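Search this journal Go Advanced search

Share 6 shares 0 comments

5. Pad Failure During Data Collection

5.1 How the fault showed up

The first sign of trouble was a drop in the quality of the recorded demonstrations. The operators had been using the Fleto hand-held gripper to move small bottles between the compartments of a partitioned box. Early in the collection period, a bottle that was gripped near its middle stayed where it was put between the fingers. Later, operators began to report that bottles turned in the grip as they were lifted over the partition. Some of them started to squeeze harder, and some began to grip lower on the bottle. Both habits ended up in the recordings.

We did not stop work at that point. The daily check covered the camera mount, the battery, the trigger travel and the zero position of the fingers. It did not cover the pads. A tool could pass every item on the sheet with a damaged pad, and several did.

The fault was logged as a grip problem only after a policy trained on the later recordings was run on the fixed arm in the Stodumier cell. The arm had newly fitted pads. It closed much farther than it needed to, held the bottle low, and tipped it against the partition on the way across. In one run the bottle came free above the table and landed outside the work area. The cell was fenced and there was no injury, but the run was recorded as a safety event under our local rules, and the work was paused until the cause was found.

5.2 What we examined

All of the hand-held tools were taken out of use and inspected. The pads are cut from sheet grip material and bonded to a flat block at the end of each finger. The bond line runs to the edge of the block, with no lip or frame to protect it. We looked for three kinds of damage: lifting at a corner, tearing along an edge, and glazing of the gripping surface.

Lifting was the most common. It usually started at an upper corner, the part of the pad that first meets the rim of a container when an operator reaches in at an angle. Once a corner had lifted, the free flap could fold under the pad face when the fingers closed. The object was then held on a small raised area in place of the full surface, and it could pivot on that area. Edge tearing was less common and had a smaller effect by itself. It mattered more when it occurred on the pad facing a lifted corner, as the two remaining contact areas did not line up.

Glazing was found on a few pads only. We did not see a link between glazing and dropped bottles, although our numbers are too small to rule one out.

The joints were also checked. The linkages are plastic with brass-colored bushings at the pivots, and we had first suspected play in these. Side play at the fingertips was within the limit set by Schnyder for the linkage kit on every tool we measured. The joints were therefore left as they were.

5.3 Bench test

To separate the effect of the pads from the habits of the operators, we ran a bench test with one tool clamped in a stand. The trigger was pulled by a weight so that the closing force was the same each time. We ran 100 lifts with new pads and 100 lifts with a pair taken from a tool that had been in daily use. The bottle was the same in both sets, and it was wiped between lifts.

With new pads, the bottle was never dropped. With the used pair, it was dropped 6 times and often turned in the grip without falling. The turning was nearly always in the same direction, toward the side with the lifted corner.
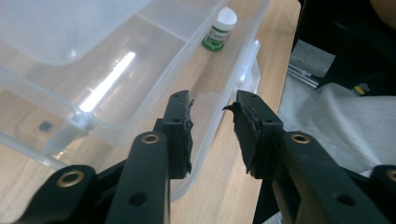 Figure 4. Hand-held gripper over the partitioned box. A flap of material is peeling from the upper corner of the right pad, and the inner edge of the left pad is ragged.

The turning explains why operators moved their grip lower. A bottle held near its base turns less for the same slip, and it is easier to set down upright. It also explains why the change was slow to be noticed. Each operator adjusted a little at a time, and the task was still being completed. Our success label was based on whether the bottle ended upright in the correct compartment, so these recordings were counted as good.

5.4 Changes made

We made four changes before work started again in April. The pad block was redrawn with a shallow recess, so that the edges of the pad sit below a lip. The adhesive was changed to a Jarunard film with a longer press time. Pads are now replaced as a pair after 2,000 closures, or sooner if a fingernail can be slipped under any corner. The last change was to the daily sheet, which now has a line for each pad and a space for the initials of the person who looked at it.

Recordings made after the first operator report were removed from the training set unless the condition of the pads on that day could be confirmed. This was a costly step, and it probably removed some recordings that were sound. We considered keeping them with a lower weight, but we had no good measure of pad condition to base the weight on.

The closing limit on the fixed arm was also lowered. This would not have prevented the fault, but it limits how hard the arm can squeeze if a policy has learned a similar habit from some other cause.

We have not yet tested the recessed block over a full collection period. Early use suggests that the corners stay down longer, while wear on the pad face is much the same as before.

Back to top | Contact the editorial office | Copyright the authors | Terms of use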